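Undus 원격조작 시연 데이터 카드

Ornuseck 조작팀에서 수집한 봉제 인형 다루기 시연 모음입니다. 사람이 리더 암을 잡고 움직이면 팔로워 암이 따라 움직이는 방식으로 기록했고, 일부 에피소드는 팔로워 암을 직접 손으로 잡고 이끌어 기록했습니다. 모방 학습과 파지 상태 분류에 쓰려고 만들었습니다.

개요

데이터 이름: Undus
에피소드 수: 1306
작업 종류: 6
영상 프레임 속도: 초당 30프레임
시연 방식: 원격조작(teleop), 직접 교시(kinesthetic)
카메라: 손목 카메라, 고정 카메라
수집 장소: Staltstead 작업실
관리: Birutė Pētersons, Lucero Palomino

작업 종류

pick_lift: 작업면에 놓인 인형을 잡아 들어 올린다.
pick_place: 인형을 잡아 상자에 넣는다.
handover: 사람이 내미는 인형을 받는다.
regrasp: 인형을 내려놓고 다른 부위를 다시 잡는다.
turn: 잡은 인형의 방향을 바꾼다.
hold: 잡은 상태로 정해진 자세까지 옮긴 뒤 멈춘다.

작업 이름은 메타 파일의 task 항목에 위의 영문 그대로 들어 있습니다. 한 에피소드에는 작업이 하나만 들어 있습니다. regrasp는 첫 파지가 어긋나 다시 잡은 경우와 처음부터 다시 잡기로 한 경우를 구분하지 않습니다.

부드러운 물체를 고른 이유

이전에 모은 Grigaitė 데이터는 나무 블록과 금속 원통이 대부분이었습니다. 단단한 물체는 그리퍼 폭만 봐도 잡았는지 알 수 있지만 봉제 인형은 눌리는 정도가 부위마다 다르고, 같은 폭에서도 제대로 잡힌 경우와 겉감만 집힌 경우가 섞입니다. 그래서 이번에는 폭과 모터 전류를 함께 저장하고 손목 영상을 기본 입력으로 삼았습니다.

인형은 몸통이 크고 목처럼 가는 부분이 있는 것을 우선 골랐습니다. 조작자는 가는 부분을 양쪽에서 무는 파지를 기본으로 하고, 몸통 파지는 regrasp와 turn에서만 씁니다. 손목 카메라에서는 물체가 화면을 많이 가리므로 작업면이 거의 보이지 않는 구간이 있습니다.
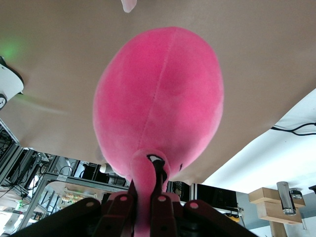

최종 수정: 7월

분홍색 플라밍고 모양 인형의 목을 그리퍼 링크가 양옆에서 물고 있는 손목 카메라 화면입니다. 머리가 아래쪽, 몸통이 위쪽에 오며 눈과 부리 표시가 작게 보입니다. 파지 부위 라벨로는 neck에 해당합니다. 뒤로 선반과 장비가 함께 찍히는데, 배경을 지우거나 흐리게 처리하는 과정은 거치지 않았습니다. 학습할 때 배경 영향을 줄이고 싶으면 영상 자르기 옵션을 쓰십시오. 단, 아래쪽을 자르면 링크와 물체가 닿는 부분이 함께 사라집니다.

폴더 구조

undus/
 meta/episodes.jsonl
 meta/tasks.jsonl
 meta/objects.jsonl
 state/
 action/
 video/wrist/
 video/fixed/
 labels/grasp/

에피소드 번호는 모든 폴더에서 같습니다. 중간에 빠진 번호는 검수에서 제외된 것이며, 다시 매기지 않았습니다. 따라서 마지막 번호는 전체 에피소드 수보다 큽니다.

주요 필드

state.joint: 팔로워 암 관절 각도, 라디안.
state.gripper: 그리퍼 열림 정도. 0이 닫힘, 1이 열림.
state.current: 그리퍼 모터 전류. 필터를 거치지 않은 값.
action.joint: 리더 암 관절 각도. 직접 교시에서는 다음 시점의 팔로워 각도로 채웠다.
action.gripper: 조작자가 준 그리퍼 명령.
mode: teleop 또는 kinesthetic.
operator: 조작자 코드. 이름은 들어 있지 않다.
grasp_site: neck, body, limb, none 가운데 하나.

직접 교시 에피소드의 그리퍼는 페달로 여닫았습니다. 이때는 중간값이 없고 0과 1만 기록됩니다. 두 방식을 섞어서 학습하면 그리퍼 출력이 양 끝으로 쏠리는 경향이 있으니 mode로 나누어 먼저 확인하는 것이 좋습니다.

시연 절차

1. 팔로워 암을 시작 자세로 보낸다.
2. 물체를 작업면에 놓는다. 방향은 매번 바꾼다.
3. 리더 암을 팔로워 자세에 맞춘 뒤 연동을 켠다.
4. 기록을 시작하고 작업을 한 번 수행한다.
5. 기록을 멈추고 성공 여부를 입력한다.

연동을 켜기 전에 리더와 팔로워의 자세 차이가 크면 프로그램이 연동을 거부합니다. 강제로 켜는 옵션은 수집용 빌드에서 뺐습니다. handover에서는 건네는 사람과 조작자가 서로 다른 사람이어야 합니다.

조작자는 Eglė Tamošiūnaitė와 Ojārs Baranauskienė를 포함한 팀원이며, 연습으로 찍은 에피소드는 넣지 않았습니다.

라벨과 검수

grasp_site와 파지 시작·끝 시점은 사람이 영상을 보고 붙였습니다. 에피소드마다 2명이 따로 라벨을 붙이고, 시점이 어긋나면 Sigita Avotiņš가 영상을 다시 보고 정했습니다. 성공 여부는 조작자가 입력한 값을 그대로 두었습니다. 실패 에피소드도 success: false로 들어 있으니 행동 복제에 쓸 때는 걸러 내십시오.

알려진 문제

손목 영상과 관절 기록 사이에 지연이 남아 있습니다. 보정값은 episodes.jsonl의 wrist_offset에 있으며 로더가 자동으로 적용합니다. 직접 읽을 때는 따로 적용해야 합니다.

초기 turn 에피소드 일부에는 고정 카메라 영상이 없습니다. has_fixed가 false인 항목입니다.

긴 털이 있는 인형은 적습니다. 짧고 매끈한 겉감에서 학습한 모델이 털이 긴 물체에도 통하는지는 확인하지 않았습니다.

직접 교시에서는 조작자의 손이나 팔이 고정 카메라에 들어옵니다. 얼굴이 찍힌 에피소드는 제외했습니다.

사용 조건

연구와 교육 목적으로 쓸 수 있습니다. 다시 배포할 때는 이 카드를 함께 넣고, 변환한 내용이 있으면 meta 폴더에 적어 주십시오. 여기서 학습한 정책을 실제 로봇에서 돌릴 때는 그리퍼 전류 제한을 먼저 설정하십시오. 수집에 쓴 제한값은 meta/robot.yaml에 있습니다.

오류 신고는 저장소 이슈에 에피소드 번호와 작업 이름을 적어 올려 주십시오. 라벨 문제는 Sigita Avotiņš, 로더 문제는 Lucero Palomino가 맡고 있습니다.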